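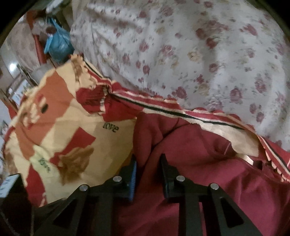 Print this page | E-mail this page
Reading time: 2 minutes

Household Textiles, Unit 2: Layers on a bed
Handout to go with the August session
Tutor: Ibsa Ejigu

Last time we got as far as fibres, so now we move on to the fun part — what happens when you put several cloths on one bed and expect them to get along!

Start with the order. The cloth nearest the sleeper does the most work and needs the most washing, so keep it plain and easy to strip off. Quilts and duvets trap air, and air is what keeps you warm. Squash a quilt flat under something heavy and you lose a good part of that (try it at home with your hand underneath, it's a lovely little experiment).

Prints. I do love a bed with more than one. A small scattered flower and a big blocky patchwork can live together very happily if they share a colour, and a dusty red is a wonderful go-between. Lettering is trickier. A word printed on cloth has a right way up, so decide whether it should be read from the foot of the bed or from the pillow, and spread the cover to suit.

A plain cloth in a deep shade, maroon for instance, gives the eye somewhere to rest. Fold it lengthways into a long soft bundle first and then decide where it goes.

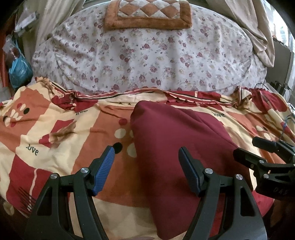
Folding lengthways also shows you how a fabric behaves. Does it hold a crease or slump? Does the surface catch the light? Write down what you notice before you look up the fibre in the Seyoum notes.

Edges. Look at every border and fringe before washing. A frayed edge will go on fraying in the drum, so tack it down first with long loose stitches.

For next time
Bring one folded cloth from home, up to 50 cm across when folded. Write 400 words on how it is used, washed and stored. Read page 14 of the Brendow booklet, the bit on airing — it's short and really good.

Anyone who missed the quilt samples can see them in the Plevinberg room from 2 o'clock.

Last updated: August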